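Home | Files | Data Card | Changelog | Issues

# Odetti Fern Pattern Set

Repeating leaf patterns for fabric printing, with a small table of notes for each one.
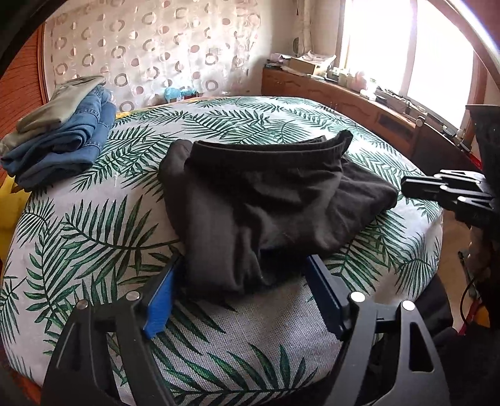
The set has 470 tiles, all drawn from ferns and palms, and every tile repeats cleanly on all four sides. I started it after trying to sew a curtain from a pattern that didn't line up at the seams, and then I got completely hooked on how repeats work. Fronds are wonderful for this! They lean, they overlap, and a good one carries your eye right across the join so you never spot it.

## What's in the folder

- `tiles/` has the patterns as PNG files, one per pattern
- `vector/` has the same patterns as SVG, for anyone who wants to change the scale
- `notes.csv` has one row per tile
- `palettes/` has the color files, sorted by background (light grey, cream, navy, black)

The columns in `notes.csv` are:

- `tile_id`
- `plant` (fern, palm, mixed)
- `repeat` (full drop, half drop, brick)
- `direction` (one-way or tossed)
- `scale` (small, medium, large)
- `source` (Mavuten or Kratochvíl)

## Where the patterns come from

There are 2 sources. The Mavuten tiles were traced from pressed leaves, so they have all the little nicks and uneven leaflets of the real plant. The Kratochvíl tiles are brush drawings and much looser. I love both, but they don't mix well on one piece of cloth, so check the `source` column before you pair anything up.

## Printing notes

Big fronds look best on big things. A large-scale diagonal on a duvet cover is lovely, and the same tile on a pillowcase can end up as one leaf and a lot of background. Go down a size for pillows, napkins and bags.

Dark greens come out darker on cotton than on screen. Print a swatch first, wash it, and look at it in daylight. The Hondent profile in `palettes/` lifts the greens a little and has worked nicely on plain-weave cotton. I haven't tried it on linen yet (tell me if you do!).

One-way tiles need extra cloth if you have to match panels. Buy one full repeat more per panel and cut them all facing the same way.

## Known problems

- 2 tiles in the navy palette show a thin pale line at the right side when scaled past 1,000 percent. The SVG versions are fine.
- Some rows marked `mixed` should say `palm`. I'm working through them.
- Half-drop tiles need the half-drop setting turned on in your layout program, or they will look broken.

## Use

Free for home sewing, classes and small shops. Please keep `notes.csv` with the files if you pass them on.

Last updated 18/02/2021. The next batch is planned for October and will be mostly tree ferns.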